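Hesitation at the Tray Rim: Effect of Trimming Idle Frames From Demonstrations on Two-Arm Tabletop Tasks

Student Project Report, Spring Term
Prasoton Institute, Nuvville
Robotics Teaching Laboratory

Summary

This report presents the results of a one-term project on the quality of teleoperated demonstrations. The project asked whether the short idle periods in a demonstration, when the operator holds the arm still while deciding on the next motion, cause a trained policy to stall in the same places. A set of 200 demonstrations was collected on the two-arm station and used to train two policies. The first was trained on the demonstrations as recorded. The second was trained on the same demonstrations after idle frames had been removed by a simple filter. The filtered policy stalled less often on rigid objects. For snack bags the result was mixed, and the filter had to be changed before it gave any benefit.

1. Background

The station has been used by earlier student groups for tray loading and unloading and for drawer tasks. Reports from those groups mention a common fault: the arm reaches the tray with the object in the gripper, stops near the rim, and stays there until the trial times out. The last group put this down to lighting changes on the tray surface. Their logs were still available on the laboratory server, and a review in January showed that most of the stalls fell at points where the operators had also paused.

A policy that predicts the next motion from the current camera view has little means of telling an early pause frame from a late one. If many demonstrations contain still frames at the same point, "do not move" becomes a likely prediction there, and once the arm has stopped the view no longer changes. The project was set up to test this explanation on our own hardware and with our own operators.

2. Station and objects

The station consists of two white arms at the back of a dark gray table, each with its own controller. A small oak cabinet with two drawers stands between the arm bases, and a cream tray is placed in front of it. The objects used were a soda can, a yellow fruit and a red and white snack bag. The can and the fruit were treated as rigid. The bag was treated as deformable.

In all trials described here the cabinet stayed closed. It was left on the table so that the views would match those in the older logs, and because it limits the space in which the upper links can swing. The left arm was used for every transfer of the bag. The right arm was kept parked away from the tray during those trials.

Recording and playback were done with Udilis, the laboratory's in-house logging software. Udilis stores joint positions, gripper commands and camera views on one shared clock. An error in that clock spoiled the first batch of recordings, and the batch was discarded and collected again. None of the discarded material was used in training.

3. Method

3.1 Collection

Operators were students enrolled in the laboratory course. Each operator received the same written instructions and a practice period. The instructions gave the start and goal for each object and made no mention of speed or pausing. It was considered important that operators should not know the subject of the study, as they might otherwise have hurried through the points of interest. They were told afterward.

Objects were put in new positions between demonstrations. The bag was also shaken out and laid down again each time, so that its shape would differ. Demonstrations ending in a dropped object were removed and repeated.

3.2 Filtering

The first version of the filter, referred to in our notes as Lui, removes a frame when every joint of the active arm is moving below a set speed and the gripper command has not changed. The speed limit was chosen by playing back a small number of recordings and comparing the removed frames with pauses marked by hand. The filter always keeps the first frame of a pause, and it never removes frames while the fingers are opening or closing.

The second version adds a waiting period. After any change in the gripper command, Lui keeps all frames for a fixed time, whether or not the arm is moving. The reason for this change is given in section 4.2.

3.3 Training and testing

Both policies used the same network, the same settings and the same random seed. Each was trained on the complete set of demonstrations, and a checkpoint was saved after every 2,000 steps. The final checkpoint was used in all tests. Intermediate checkpoints were examined only when a result looked unusual.

A trial was counted as stalled when the arm remained still for 5 seconds with the task incomplete. A stalled trial was ended at that point even if the operator on duty believed the arm might recover. Test positions were marked in advance on a paper template, and the template was taken off the table before the arm was started. The order of the two policies was mixed within each session.

4. Results

4.1 Rigid objects

With the unfiltered policy, stalls near the tray were the most common failure for both the can and the fruit. They took place in the same region where the operators had paused, a short distance from the rim and slightly above it. With the filtered policy, stalls in this region became rare. The share of rigid-object trials ending in a stall fell by 17 percentage points.

The motion also changed in character. The filtered policy approached the tray in one continuous movement, and on several occasions it set the can down harder than any operator had done. The can tended to roll when this happened. We did not count rolling as a failure provided that the can stayed in the tray, but a stricter test would probably do so.

The fruit was less affected. Its failures under the filtered policy were mostly poor grasps, with the fingers closing too high on the curved surface. Trimming idle frames would not be expected to help with this.

4.2 Snack bag

The first version of the filter made the bag results worse. The arm began to lift before the fingers had a secure hold, and the bag slipped out or came up by one corner. Playback of the demonstrations showed the cause. Operators tend to wait for a moment after closing on a bag while the contents shift and the film settles between the fingers. Joint speed alone cannot separate this wait from an undecided pause, so the first filter removed both.

The waiting period was added for this reason. With the second version, early lifting was no longer the main failure, and stalls at the rim were fewer than with the unfiltered policy. The improvement was smaller than for rigid objects - too small, in our view, to support a firm claim from the trials available. The rigid-object tests were repeated with the second version, and the gain reported in section 4.1 was kept. The figure in that section is for the second version.

A further difficulty with the bag concerns the grasp point. When the bag is held low, much of it stands above the fingers and its lower end may still touch or overlap the rim. Operators handled this in different ways. Some raised the arm further, and others drew the bag sideways over the edge. The policy sometimes appeared to switch from one approach to the other in mid-transfer. This is a disagreement between operators, and no filter of the present type would remove it.

5. Limits of the study

All tests were made on one station, with one network and a small group of objects. Only one random seed was used, and some of the difference between policies may come from training variation. The speed limit in the filter was tuned by hand on recordings from the same operators who supplied the training set. A new group of operators, particularly experienced ones, might need a different limit.

6. Recommendations

It is recommended that the second version of Lui be made available in Udilis as an option at export, with the original recordings always kept. It is also recommended that the written instructions for operators state how a bag should be carried over the tray rim, and that the choice be recorded with each session. Future groups working on deformable objects should test the length of the waiting period directly. It was set once in this project and was not varied.
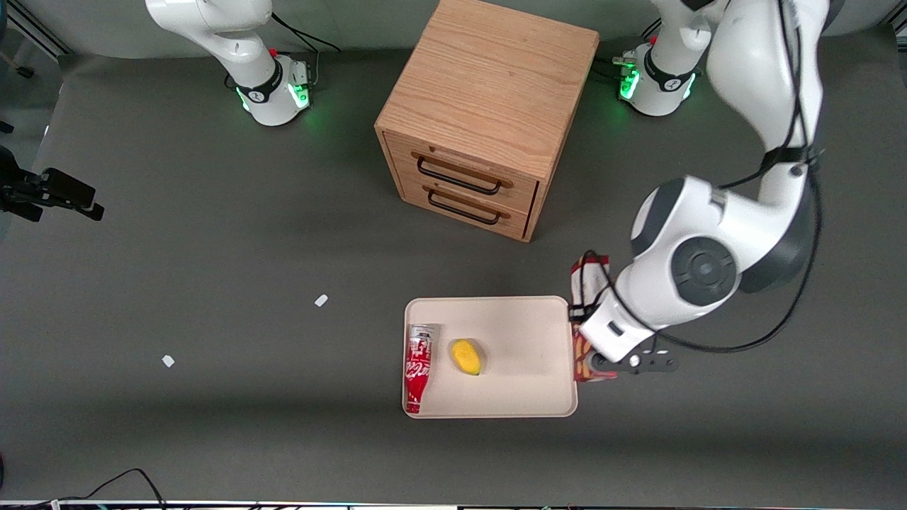
Wing-sze Au
Student Project Lead, Robotics Teaching Laboratory

The left arm at the tray with the snack bag, held by its lower part. Recordings, filter settings and test templates for this project are stored on the laboratory server under the project name Lui. Requests for access should be sent to the laboratory office at the Prasoton Institute.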